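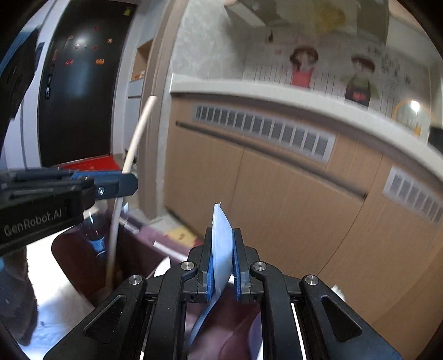
Unit 6: Chores and the state of the art

Most of the work in a home or a small shop consists of picking something up, changing its position and putting it down again, and most of the argument about household robots is an argument about how much of that work can be done with two fingers. This unit takes the question one chore at a time. We begin with thin, bendable things, as they come up in nearly every room: paper, card, cloth, foam, bags, wrapping. A thin blue sheet pinched upright between two padded fingers is a good starting case. The part above the fingertips stands up, the part below the jaws curves away, and the gripper has hold of only the strip between. Whatever the rest of the sheet does follows from its stiffness and its weight, and a controller that knows the position of the fingers to a fraction of a millimetre still does not know where the far edge is.

Keep that case in mind for the whole unit. I will come back to it.

What counts as "can do"

Before comparing chores we need to agree what we are claiming. In the reading you will meet at least four different meanings of "the robot can fold a towel", and they are often mixed in the same paragraph.

1. It has been done once, on film, by some machine.
2. It is done most of the time, in the room where the machine was trained, with the towels it was trained on.
3. It is done most of the time in a room the machine has not met before.
4. It is done so reliably that the owner stops checking.

Public demonstrations are usually the first or second. Buyers hear the fourth. The gap between the second and the third is where most research money now goes, and the gap between the third and the fourth gets much less attention than it should. When you write about a system in your coursework, say which meaning you are using. Marks were lost on this last year.

A note on success rates

A rate without a number of attempts is not much use. Nor is a rate without a rule for what ends an attempt. If a person may reach in and straighten the item, say so. If the attempt is restarted after a bad grasp, say whether the first try is counted.

For the worked example we use the Molton trial, which Darius Filip ran with the second-year group. The task was to take a single flat item from a low stack and stand it in a rack. They made 267 attempts, of which 72 ended with the item in the rack and no human help. That is 27 per cent. The write-up then gives a second figure, much higher, in which a person was allowed to separate the top item from the stack beforehand. Both figures are correct. They describe different chores. Someone who quotes only the second has left out the hard part, which was getting one item off the pile and leaving the next one behind.

Exercise A. Write down three household jobs that begin with separating one thin item from several. Bin liners are one and may not be used.

Easy, middling and hard

The following is my own ordering and you are free to argue with it in the seminar.

Near enough solved: moving over a flat floor, stopping before a wall, returning to a charger. Floor cleaners do this daily and people have stopped finding it remarkable. Note what makes it possible. The machine hardly ever needs to hold anything, and if it bumps a chair leg no harm is done.

Workable with care: picking up rigid objects of moderate size from an open surface. Mugs, tins, blocks, boxed goods. A parallel gripper copes with a large share of these, and soft pads on the fingers forgive small errors in position. Clear plastic bottles are harder than they look, because many depth cameras see through them or see nothing at all. A half-full bottle also shifts its weight when it is tilted.

Sometimes works: opening cupboards and drawers, loading a dishwasher, wiping a table. The single motions are manageable. Trouble comes from doing twenty of them in a row. If each step works 19 times in 20, a chore of twenty steps is finished without a fault a little more than a third of the time. Please do this sum yourselves before the seminar, as it explains a great deal about the difference between a short film and a working day.

Still poor: laundry from a heap, making a bed with a fitted sheet, wrapping, tying, threading, and anything where the item is floppy and the end state is judged by eye. Tidying a room also belongs here, for another reason, which is dealt with further down.

Why thin things are awkward

Go back to the upright sheet. There are several separate difficulties in it and they tend to be lumped together.

Getting hold of it. Lying flat, a sheet offers no side for the fingers to close on. People slide it to the edge of the table, or push down and drag until it buckles, or get a nail underneath. Each of these uses contact on purpose. Many robot systems are set up to avoid any contact except the final grasp, and for them a sheet lying flat is close to impossible.

Knowing how hard to pinch. Too little and it slips or swings round between the pads. Too much and card creases, foam keeps a dent, and an edge that is already slightly torn may tear further. A person adjusts without noticing. A gripper with no sensing in its fingers can only be told a width or a force in advance.

Knowing its shape. Card springs back, cloth does not, and foam lies somewhere between. The same movement of the wrist leaves each of them in a different place. A planner built for rigid parts treats the held item as an extension of the hand, and with sheets this is wrong from the first centimetre.

Letting go. This is left out of most accounts. Thin plastic clings to the finger pads, and a light sheet released above a table may glide off sideways. Watch for it in the films: the cut often comes just before the fingers open.

Learning from people

One common approach is to have people carry out the chore while holding the same kind of gripper that the robot will later use, with a camera fixed to it, and to train on the recordings. The attraction is plain. A person can work in an ordinary kitchen or hallway at close to normal speed, and no robot has to be carried up the stairs. Two grippers, one in each hand, allow jobs in which one side steadies and the other works.

The costs are plain too. The person has hips, knees and a spine and will lean round an obstacle that a fixed arm could not. The person looks about with their own eyes, so the recording may not contain what they used to make the decision. And the person can feel the load through the handle, which the camera does not record. Oranuch Limsakul's notes on the Brirkow set are worth reading on this. Of 823 recordings she went through, she marked those in which the item was out of the camera's view at the moment of the grasp, and argues that these should be kept and labelled. Throwing them out would make the set look cleaner and the task look easier than it is. I agree with her, though the group at Brokberg does the opposite and their reasons are in the same folder.

Exercise B. Put on a pair of thick gloves and use only thumb and forefinger of each hand. Take a sheet of card from a pile, stand it upright, pass it from one hand to the other and lay it down flat. Repeat with a cloth of the same size. Note where you used the table, your body or a third finger. Bring the notes on Monday.

Tidying is a different sort of problem

A bottle on a table may be rubbish, or somebody's drink, or something kept for watering plants. The grasp is the same in each case. What differs is where it ought to go, and that depends on the household. A machine can be told, but people are bad at saying these things beforehand and only find out their own rules when one is broken. The Nuchit interviews in the reading pack are about this. Pay attention to the passages on small objects in shelves and niches, where several of those interviewed said that things there were "put away" and others, of very similar shelves, said they were "left out".

The shop floor

Shop work has one large advantage, in that the room can be changed to suit the machine. Items can arrive in trays, facing the same way, under steady light. Where this has been done, robots have been useful for decades. Where it has not – small batches, soft goods, packing mixed orders by hand – the position is nearer to that of the home than the sales material suggests. Feeding card or foam inserts into boxes is a fair test. It is dull work and people would be glad to hand it over. Suction often does it better than fingers, provided the surface is smooth and air does not leak through, which rules out some foams and most cloth.

It also matters who pays for a mistake. In a shop a dropped insert costs a few seconds. At home the same fault may leave the thing under a cabinet until somebody moves the furniture.

For the seminar

Read the Molton write-up in full and the first half of the Brirkow notes. Choose one chore from your own week, split it into steps, and for each step say which of the 4 meanings of "can do" you would defend today. Give your grounds. One side of paper is enough, and 2 people will be asked to present theirs.

Gloves for Exercise B can be borrowed from the lab office before noon. Please return them as pairs.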